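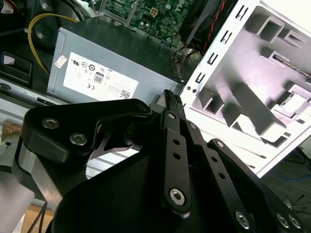 Search this encyclopedia Go Advanced

Print this article | E-mail this article

Kerslake method

The Kerslake method is a procedure for teaching robot arms to take apart desktop computers and to place the recovered parts. It combines recorded human demonstrations with views from a camera at the wrist of the arm. The method was first described by Flynn Wihongi, who developed it at the Bistdale laboratory for use in electronics recycling.

Background

Automated dismantling of computers had been studied at Bistdale since 2001. Early systems followed fixed paths and needed a separate program for each case model. A small shift in the position of the chassis was enough to make the gripper miss its target. Later systems used an overhead camera, but the arm often blocked the view during the last part of the approach.

Procedure

An operator guides the arm through each task while joint positions and wrist images are stored together. The standard training set holds 200 demonstrations per task. A network named Jurus is then trained to predict short runs of motion from the current image and the state of the gripper.

Placement tasks are practiced on a mock motherboard, a gray 3D-printed panel with raised sockets and slots, before any work on live boards. The panel can be mounted upright or laid flat, which changes the direction of the load on the fingers.

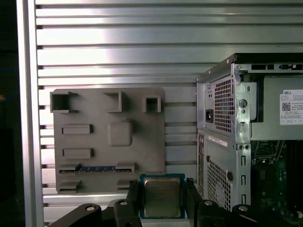
Why is a printed panel used in place of a real motherboard? Socket contacts bend easily under a poorly aligned part, and a printed panel can be replaced at low cost after a failed attempt.

Results

In the Kasside trials, the trained system completed 54 of 65 part removals without help. Most failures involved cables that crossed the approach path and moved when the gripper touched them. Memory modules were removed more reliably than power connectors, whose latches must be pressed while the plug is pulled.
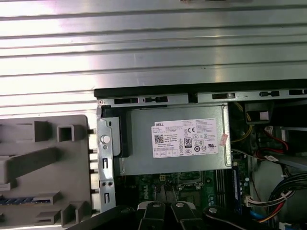
A second group of failures came from reflections on bare metal, which shifted the predicted grasp point toward the brighter surface. Varying the lamp position during recording reduced these errors but did not remove them.

See also: Imitation learning; Robotic disassembly; Visual servoing

Print this article | E-mail this article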